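Hand-Held Gripper Upkeep: Frequently Asked Questions

Palanberg Tool Bench
Page kept by Josefien Geerts. Corrections go to Stojan Delić at the bench.

Contents
General
Daily checks
Pads
Pivot pins and linkage
Camera
Setting up at a table
Faults and repairs
Storage and transport

General

Which tools does this page cover?

The two-finger hand-held grippers that go out in pairs from the Palanberg bench. They share the same pads, pins and screws, so the answers apply to left-hand and right-hand tools alike. The fixed arm in the Zestunby cell has its own page, kept by Hendrik Postma.

Who is allowed to work on a gripper?

Anyone who has one signed out can clean it, change the pads and tighten the outside screws. Opening the body, replacing a pivot pin or touching the camera mount is bench work. Bring the tool in or send it in the padded case.

Where do I write down what I did?

In the log sheet in the lid of the case. Put the tool number, the part and your initials. If you changed a pad, write which finger. "Changed pads" with no finger named is the entry we have to ask about most often.

Do the two tools in a pair have to stay together?

Yes. They are set up against each other and the log sheet covers both. If one has to come in for repair, send the pair. You will get a loan pair until yours is back.

Daily checks

What do I check before a session?

Open and close the fingers five times with nothing between them. They should move evenly and meet along the full length of the pads. Look at both pads for tears or lifted corners. Put a fingertip on each pivot pin and feel for side play. Wipe the lens with the dry cloth from the case. Then do the stick test described under Setting up at a table.

How long should this take?

Less than 14 minutes for a pair, stick test included. If it takes longer, something is usually wrong with the tool, and you should say so in the log.

Do I need to check again in the middle of the day?

Check the pads again after lunch, or any time you have handled food, oil or wet dishes. The rest can wait until the end of the day.

Pads

When should a pad be replaced?

Replace it at 3000 closings, or earlier if the ribs have gone smooth at the tip, the edge is split, or the pad moves on its holder when you push it with your thumb. The tip wears first because thin objects are picked up there. A pad that looks fine in the middle can still be finished.

One pad on my tool is a darker blue than the other. Is that a problem?

Color alone is no reason to change a pad. We have stock from more than one batch. What matters is that both pads are seated to the same depth and that the ribbed face points inward.

How do I change a pad?

Switch the tool off. Open the fingers all the way. Lift the lower corner of the pad with the plastic pick and peel toward the tip. Clean the holder with alcohol and let it dry completely. Press the new pad on from the bottom up and hold it for 40 seconds. Leave the tool alone for an hour before you grip anything. Do not use a knife on the holder. Scratches there let the next pad creep.

What can I clean the pads with?

Warm water and a drop of dish soap on a cloth, then a second cloth with plain water. No solvent on the pad itself. Guilan Dong tried window cleaner on a spare set in August and the surface turned slick.

Where do I order pads?

From Michiels, part 1381, through the bench. Please don't order them yourself. The bench keeps a count and you will get them faster from our shelf.

Pivot pins and linkage

Should the pins be oiled?

No. The pins run dry. Oil picks up crumbs and dust and works its way onto the pads. If a joint squeaks, brush it out with the soft brush and cycle the fingers. If it still squeaks, bring it in.

How much play is too much?

If you can see the fingertip move sideways when you push it lightly, it is too much. A slight click you can feel but not see is normal on an older tool.

Can I tighten the small screw on the linkage?

Yes, with the small driver from the case. Turn until it stops and then no further. It does not need force. If the screw turns without ever stopping, the thread has gone and the tool comes in.

My fingers close unevenly. Is that the pins?

Usually it is a pad seated too high on one side, so check that first. Worn pins make both fingers lean the same way. A bent link makes one finger lag, and you can see it best by closing the tool slowly and watching the tips from above.

Camera

What should be in view?

Both fingertips, low in the picture, with the work area beyond them. If you can see only one tip, the mount has turned. Stop and bring the tool in. Bending the mount back by hand has cost us more than one bracket.

The window is white in my picture. Do I have to do something?

A bright window in the background is acceptable as long as the objects on the table are clear. If the objects themselves look washed out, turn the table or sit on another side of it.

Setting up at a table

What kind of table do I need?

Any steady table at a height where your elbows can stay bent. A kitchen or dining table is fine. A cloth can stay on, and wrinkles are no problem for the stick test, but it must not slide when you pull lightly on the edge.

What is the stick test?

It is the quickest way to see whether the tips meet. Lay chopsticks on the table beside an open pen holder and transfer them one at a time. Thin, round sticks show up a worn tip or an uneven finger right away, and most pad faults we hear about were found like this.
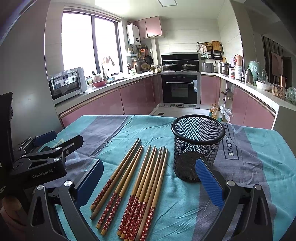

Stick test at a kitchen table: chopsticks fanned out with their thick ends toward the operator, mesh pen holder still empty.

Take each stick near the thick end, close until it stops turning, lift, and lower it into the holder. Do it once with the right-hand tool and once with the left. A stick that rolls between the pads means worn ribs. A stick that swings to one side as you lift means the pads are not level with each other. If the stick slips out along its length, clean the pads and try again before you change anything.

Do the sticks have to match?

No. Mixed sets are useful. Bare wood and a painted handle grip differently, and a tool in good order picks up both. Don't use metal ones. They mark the pads.

How should I lay them out?

Loosely, with some touching and some apart. The ones lying side by side are the harder part of the test, and you need them. If you only ever pick up single sticks you will miss a tip that doesn't close fully.

Which holder should I use?

Something open at the top that doesn't tip over when a stick drops in. Mesh is handy because you can see through the side whether the stick has reached the bottom. Glass is not allowed.

Faults and repairs

The trigger feels heavy.

Clean the linkage with the brush first. If that makes no difference, check that the strap is not caught behind the trigger. Otherwise send it in. Thijs Jacobs handles trigger repairs and will want to know whether it is heavy through the whole stroke or only at the end.

The fingers don't open fully.

Look for a pad corner folded over at the base. If there is none, the return spring is tired. That is a bench job and takes one day when we have the spring on the shelf.

I dropped it. Now what?

Switch it off. Look at the tips, the links and the lens. Run the full daily check and the stick test. Even if it passes, write the drop in the log. Cracks in the pad holder often show up a week later, and the entry saves us looking for another cause.

Liquid got on it.

Wipe it, leave it open and switched off overnight, and don't use a hair dryer. If the liquid was oil or anything sugary, send it in without trying it.

How long does a repair take?

Pads and screws are done while you wait. Pins take two days. Anything on the camera goes to Cingate and we can't promise a date.

Storage and transport

How should the tools be stored?

In the case, fingers slightly open, pads not touching each other. Pads pressed together for a long time take a set and stop gripping at the tip.

Can I leave them in the car?

Not overnight, in summer or in winter. The pad adhesive suffers either way.

What goes back in the case?

Both tools, the brush, the small driver, the plastic pick, the dry cloth, and any unused pads in their bag. Used pads go back as well. We look at how they wore before throwing them out, so write the tool number on the bag.

My case has no plastic pick.

The early cases went out without one. Ask at the bench, or put a note in the log and we will add it the next time the case comes through.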